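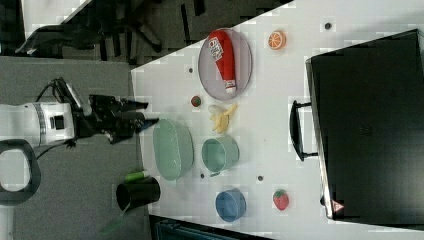
Can a robot clear the table?

You can probably clear a table in a few minutes. You pick up the cups, stack the bowls and put the sauce back in the fridge. For a robot arm, each of those jobs is a separate puzzle.

Think about grabbing a bowl. Your hand has five fingers and soft skin that feels when something slips. The gripper in the picture has just two fingers. A bowl can be pinched by its rim, but a ketchup bottle lying on a plate needs a different hold. A real strawberry needs a gentle one, or it gets squashed.

What the tests show

At the Dandden workshop, a robot arm called Ireo was given 1260 objects to pick up, one at a time. It managed 796 of them. Cups with handles went well. Round fruit rolled away.

Is it fast?

No. Ireo takes around 30 seconds to move one cup. Most people can do it in two or three.

So who does the dishes?

You do, for now. Some robots can already vacuum a floor, and factory robots can pack boxes all day if every box is the same colour, shape and size. Kitchens are messier than that.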